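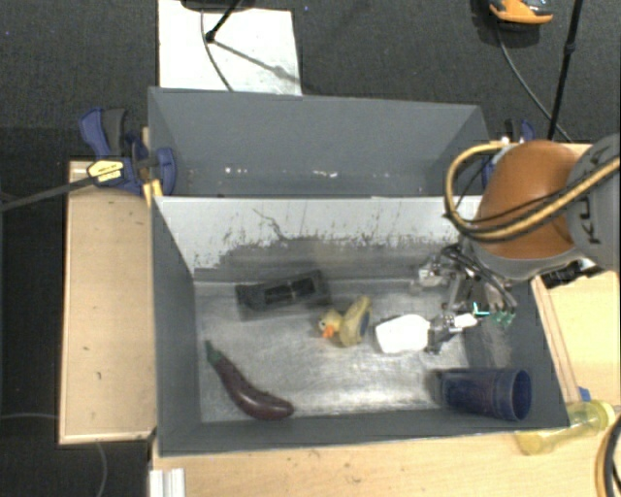

Bin cell at the Prikdale open day, gripper on the white block

Ticket 108: arm pausing between picks
Status: open, waiting on Dridell

Hi all, picking this up again after the January open day. We had 20 visitors through in the first session and the arm kept stopping dead after it let go of something, then carrying on as if nothing had happened. The longest wait was 15 seconds (felt like an hour with a crowd watching!).

What I've tried so far:
Restarted the controller, no change.
Swapped the Kuline settings back to the ones we used in rehearsal. Bit better, still pausing.
Dropped the speed a notch and ran 8 picks in a row. Two pauses, one after the duck and one after the eggplant.

The log says "waiting for plan" each time, so I'm leaning towards the planner and leaving the gripper alone for now. Dogbe want to see the same demo next, so could someone at Dridell look at the log before then? I've attached the lot.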